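Hospital is piloting automated suturing, what happens to the first assists and scrub techs?

Posted in Workplace > Healthcare jobs

tray_nine
I've been a scrub tech for 13 years, the last few mostly in robot rooms. Our hospital, Gallavon, has signed up to try an add-on for the surgical robot that does part of the closing by itself. The surgeon lines things up at the console, presses go, and the two arms place and tie the stitches while the surgeon watches. The vendor is called Trumetti. For now it's all practice tissue in the skills lab, no patients, and they say it stays that way until at least May.

We had a meeting at 7 in the morning with bagels, so I knew something was up. The slide said it would "free the team for higher value tasks." I asked what those were and the rep said that would be up to our leadership. Our leadership looked at the rep.

Here is my actual problem. Two of our first assists are asking if they should be looking around. I have an offer to cross-train in sterile processing, which pays a little less but has regular hours, and I have to say yes or no soon. My manager says nothing will change. She also said that when they went to the new instrument count software, and we lost a person per shift by fall.

Has anyone worked somewhere that did this? Does it take jobs, or does it just sit in the corner? And is there anything we should be asking for in writing while they still want us to be nice about it?

Replies (3)

OR_dad_58
Robots are coming for everyone, sorry to say. My brother in law works in a warehouse and they brought them in and now he follows one around all day picking up what it drops. I'd take the sterile processing job. They will automate that too but it'll take longer because nobody important ever goes down there. Good luck to you

Trilok Semwal
I'm a first assist, and I've been through a trial of something close to this, from a different company. I was also the person who had to fill in the forms about it, so I have opinions.

Start with what the robot rooms already did to us, before any of this automatic stuff. When I started, I stood across from the surgeon with my hands in the patient. I could see the stitch go in, and I learned to close by having somebody grumble at me while I did it. Then the console came in. Now I stand at the bedside swapping instruments and passing needles in through a port, and I watch on a monitor like everyone else. We kept the same number of people. What went away was the practice. The newer assists at my place can dock the arms faster than I can, and some of them have not closed anything deep with their own hands in a year.

So when someone tells you an automated stitch "won't change staffing," they may be right and it still changes the job. Watch for that part. It doesn't show up on a slide.

As for the machine itself: the trial we had was set up around 400 stitches on practice tissue. The number everyone quoted afterward was how many were placed correctly. I wanted to know how many times a person had stepped in, and that turned out to be written down in three different places under three different names. "Pause" was one. "Assist" was another. "Operator adjustment" was my favorite, it covered everything from nudging the camera to taking over and tying the knot by hand. Dr. Sasaki, who ran our side, went back and counted them properly, and 27 of what had been logged as clean runs had somebody's hands in them. I'm not accusing anyone of lying. It's just that if you sell a thing that works by itself, you're going to be generous about what "by itself" means.

And I do think closing is a strange place to start. People outside the room assume it's the dull bit, the same motion over and over, so give it to the machine. Any one stitch, sure. But you've got two instruments, a curved needle you have to keep track of when neither one is holding it, and a long thread that wants to loop back over the work you already did. You've got tails from the last knot standing up exactly where the next pass goes. The tissue is soft and shiny and it gives.
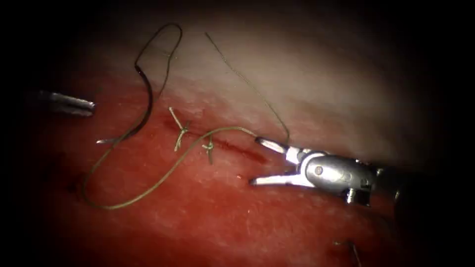
A decent surgeon sorts that out without thinking about it, and can't tell you afterward what they did. Ask them to write it down as steps for a machine and you get a very long silence. The software we saw was good when the thread lay the way it expected. When the thread didn't, it stopped and waited, which is the right thing to do, but then somebody has to be ready. Being ready is a job. It's a tiring one too, worse than doing the stitching, and it wasn't on anyone's schedule.

What I'd ask for in writing, in your shoes:

Who takes over when it stops, by job title, and how quickly they have to be at the console or the bedside.

Every stop and every hand-on moment logged under one name, with staff able to read the log. Get this before the trial starts. You will not get it after.

Guaranteed hours in the skills lab for assists and residents to close by hand, paid, on the calendar. If the machine does the easy ones, your people only get the bad ones, and they'll get them cold.

No change to the staffing grid for a set period after go-live. They'll say they can't promise that. Ask them to write down that they can't promise it.

Last thing. Ask who owns the recordings of your surgeons and assists working. Ours were going to be used to improve the product, and it was in the contract on page 58. I only found it because I was bored.

On your own decision, I can't tell you. I stayed. Our trial ended and the module wasn't bought, mostly over price as far as I could tell, so I don't get to claim I was right about anything.

quietside_amdale
I'm on the other end of this, I do scheduling and budgets for surgical services at Amdale, so take it with whatever salt you like. I agree with most of what Trilok wrote, but I'd push back on one point. At our place the stitching software wasn't why positions went away. We had two open tech positions that hadn't been filled for months, and when the new equipment came in it became easy to say we'd wait and see. Waiting and seeing went on long enough that the lines dropped off the budget. The robot never replaced those people. It was the excuse for not hiring them.

So ask your manager how many open positions there are today and get the number in an email. Then ask again in six months.

Also, sterile processing gets more work when robot cases go up, at least it did here. Those instruments are a pain to clean and they come down all at once. If the hours matter to you it isn't a bad move, but ask whether you can keep your scrub shifts a couple of times a month so you don't lose your place.

tray_nine
Thank you, this is more than I got from the meeting. I asked about page numbers in the contract and was told it's "with legal," so I guess I'll be asking again. I forwarded the list to both first assists. One of them wants to add that the vendor has to stay in the room for the first cases and not just be on the phone.

I haven't answered on the cross-training yet. I did ask about keeping some scrub shifts, and my manager said she'd look into it, and wrote it on her hand.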